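The quote for the arm came to two pages. The quote for everything the arm would need came to 6, and arrived a fortnight later, once the mood had settled.

Rhona MacBrayne has been buying equipment for the Nolosbridge food hall since it was a shed with a kettle in it. She has bought slicers, chillers and a label printer that she still refers to as "the incident". When the board asked her in April to look into a robot for packing vegetable boxes, she did what she does with slicers. She asked three suppliers for a price and then asked each of them what they had left out.

Anero had left out the gripper. An arm, it seems, is sold much as a fitted kitchen is sold, handsome and complete until you wish to boil an egg. Costello included a gripper but no training. Skanness included both, along with a service contract that covered all 365 days of the year and was priced accordingly.
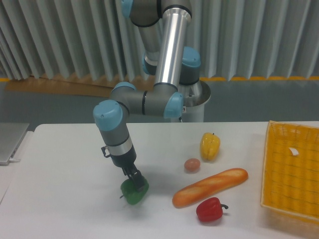 Page last changed: 3 Aug 2020

MacBrayne's advice to anyone in her position is to spend nothing until you have seen your own sort of goods picked up. Brochures are full of cubes. Cubes are easy. A pepper is shiny and lobed and has opinions about which way up it goes, and a shop that sells peppers should want to see one gripped from above before it signs anything.

She drew up a list of 81 lines the hall might want packed and struck out most of it over a single pot of tea. Soft fruit went first. Cress went without a discussion. What remained was the sturdy end of the trade: peppers, loaves, onions, swedes. Eggs stayed on with a question mark, which in her spreadsheet is coloured red.

Then there is the floor. Suppliers will tell you how far an arm can reach but are shy about how much room you lose to it, and the hall's packing bench already shares a wall with the cheese. She chalked the circle out herself and found it took in half the fire exit — a conversation she was glad to have with a stick of chalk and not with an inspector.

Her other rule concerns the basket. Whatever the packing ends up in should be settled before the arm is ordered, as changing it later means paying somebody to come back. The hall had been through four kinds of container in as many years, all of them bargains.
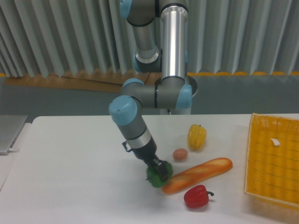
What to put in the budget

Start with the arm and write its price down small. Add the gripper, a spare set of fingers, the bench, the guarding, the electrician and the days when nothing gets packed while people learn. MacBrayne also puts in £1,000 under "surprises", a heading the auditors have queried twice and she has twice declined to rename.

Ask for a trial before a purchase, and ask who pays the carriage if it goes back. Costello would. Anero wished to discuss it. Skanness sent another brochure, with cubes.

The board meets again next month. She has recommended a trial on peppers and bread only, and a new kettle.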